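Before you compare a film with the novel it came from, settle on a short stretch of each. A whole book against a whole movie is too much for one essay.

## 1. Pick your passage

Choose one chapter, or up to 15 pages, and find the part of the film that covers it. Note the start and end times. If the film skips the chapter, pick another one for now.

## 2. Read first, then watch

Read the passage twice. Mark every line of dialogue. Then watch the film sequence three times:

- once straight through
- once with the sound off
- once with your finger on the pause button

## 3. Make a two-column log

Put the book on the left and the film on the right. Use one row per event. Leave a cell blank when one side has nothing. My log for the dinner chapter of *Paracha* ran to 21 rows, and most of the useful material was in the blanks.

## 4. Look at who is telling it

Write down whose thoughts the book gives you. Next to that, write how the film handles them: voice-over, a close-up, a line given to someone else, or nothing.

## 5. Draft one claim

Write it in a single sentence, then choose 2 rows from the log to support it. Cite the edition and the disc or stream you used.

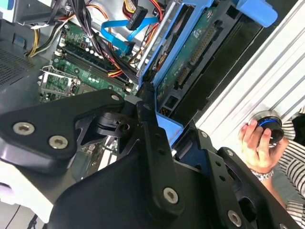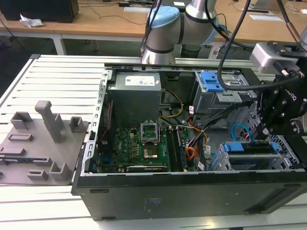 *Inside an open desktop tower, two views.*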